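Sink Task Fault: Frequently Asked Questions

Last updated: Aug 24, 2024

14 shares | 3 comments

This page covers the early release fault seen in the Greltard kitchen tasks when run under Zeltance with the Trevier gripper controller. It applies to simulated runs only. If you have the same controller on a physical arm, read the section on real hardware before doing anything else.

What is the fault?

The gripper opens before the arm has reached the place position. The held object falls from wherever the hand happens to be at that moment. In the sink tasks this usually means the object lands in the basin, on the rim or on the counter behind it. The run then carries on as if the place had been completed, and the arm goes through its retreat move with nothing in the hand.

The second part is the more serious one. A dropped object is a failed run and can be thrown away. A dropped object logged as a good place goes into the results and is hard to find afterwards.

Which versions are affected?

All Zeltance builds from the December release up to the current one, where the Trevier controller is set to event mode. Polling mode is not affected. Builds older than December do not have event mode and cannot show the fault.

What causes it?

Event mode opens the fingers when it receives an "at target" message from the arm planner. The planner sends that message when the remaining path falls below a set distance. In the kitchen tasks the path is split into segments, one to clear the counter objects and one to come down over the target. The message is sent at the end of every segment and carries no segment number. The controller acts on the first one it gets.

On tasks with a single segment the first message is also the last, so everything works. This is why the fault was missed in the shelf and drawer tests, which use one segment throughout.

The background objects play no part in this.
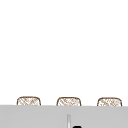
They are loaded from the scene file as fixed bodies, they have no link to the planner, and removing them does not change the rate of failure. Several users have reported that a cut-down kitchen "fixed" the problem. What changes in those cases is the number of path segments. With fewer things standing on the counter the planner can often reach the target in one move, and the early message never arises.

How often does it happen?

We ran 2,000 sink placements in event mode, with object positions varied between runs. The early release occurred in 483 of them. All of the affected runs had paths of two or more segments. Not every run with a split path failed, as the second segment is sometimes short enough to be merged with the first before the arm starts moving.

The same set was repeated in polling mode with no early release.

How do I tell whether my own runs are affected?

Open the run log and look for the finger open command. Compare its time stamp with the final "at target" message. If the open command comes first, the run is affected.

The success flag should not be used for this check. It is set by the controller when the fingers finish opening and takes no account of where the object is. A run with the lime lying at the bottom of the basin and a run with the lime on the intended plate will both show the flag as true.

If you did not keep the full log, compare the final object position with the target position. A gap of more than 50 mm should be treated as a failed place. Smaller gaps can be caused by rolling, particularly with round objects, and need to be looked at one at a time.

Why does the grip itself look correct?

Because it is. The fault is in the timing of the release and has no effect on closing force, finger position or contact. Up to the moment the fingers open, an affected run cannot be told apart from a good one by looking at the hand. Reports that describe the object "slipping" should be checked against the finger open time before they are filed as grip failures. A true slip has the fingers still closed when contact is lost.

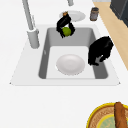
Written by: Simulation Support Engineer, Greltard project

The finger trace is the quickest way of separating the two. Plot the opening width against time and mark the point at which contact with the object ends. If the width is constant up to that point, you have a slip, and the friction values for the object should be looked at. If the width is already rising, you have an early release.

Round objects give the most trouble here. They can stay in contact with one finger for several steps after the other has moved away, and the contact list will show the object as held during that time. Use the width and ignore the contact list.

Does the gripper ever fail to open at all?

Not from this fault. If the fingers stay shut at the end of a run, check that the planner is sending messages on the channel the controller is listening to. This is a set-up error and is covered in the installation notes.

Can I work around it without updating?

Yes. Either of the following will do.

Set the controller to polling mode. The controller will then check the arm position itself and open only when the arm is at the final target. Runs take slightly longer, as the check is made at a fixed interval.

Alternatively, keep event mode and add a hold of 80 steps at the final target, with the release command sent by the task script at the end of the hold. You must also turn off automatic release. If automatic release is left on, the hold does nothing useful, as the fingers will already have opened by the time the arm gets there.

Do not try to avoid the fault by raising the planner's distance threshold. This makes the message arrive even earlier. Lowering the threshold does not help either: the message is still sent at the end of each segment, only slightly later.

When will it be fixed?

The fix adds a segment number to the message and makes the controller ignore all but the last. It is in the test branch now. It will be released once the two-arm tasks have been checked, where both arms share one message channel and the segment numbers have to be kept apart. We are not giving a date.

The success flag will be changed in the same release. It will be set only when the fingers are open, the arm is at the final target and the object is inside the target area. Old logs will not be updated.

What should I do with results I have already collected?

Go through them with the log check described above and remove any affected runs. Do not relabel them as failures and keep them in the set. The arm motion after the drop is a normal retreat, and a model trained on it will learn to retreat from a place that did not happen.

If the set was used to compare methods, the comparison should be run again. The fault does not fall evenly across tasks. A method that plans longer paths will produce more segments and will be marked down more heavily once the affected runs are taken out.

Does this affect the Moon scene set?

Partly. The Moon scenes use the same controller but most of them are single-segment tasks. The sink and hob scenes are the exceptions and should be checked in full. The cupboard scenes are safe unless you have added your own objects in the path of the arm.

I use this controller on a real arm. Is there a safety risk?

Yes, and event mode should be turned off until the fix is released. The message handling is the same code. We have had no report of an early release on hardware, but there is nothing in the controller that would prevent one.

The points to consider are:

- An object may be dropped from the full height of the carry move. Glass, knives and containers of liquid should not be used.
- The controller will report success. Any interlock or indicator that relies on the success flag must be treated as not working.
- The arm will continue to move after the drop. Do not reach in to recover the object until the arm has been stopped at the emergency stop. A pause from the software is not enough.

Polling mode has the final position check and may be used on hardware in the normal way.

Why was this not caught in testing?

The release tests checked the success flag and nothing else. As the flag was set by the same event that caused the fault, every affected run passed. The test suite now compares object positions at the end of each run, and the sink placements have been added to it.

How do I report a run that does not match this description?

Send the full log, the scene file and the controller settings. Please state the mode in the subject line. Screen captures alone are of limited use, as the timing cannot be read from them. If the run can be repeated from a fixed seed, include the seed.

Reports of early release in polling mode will be looked at first.

3 comments

Share this page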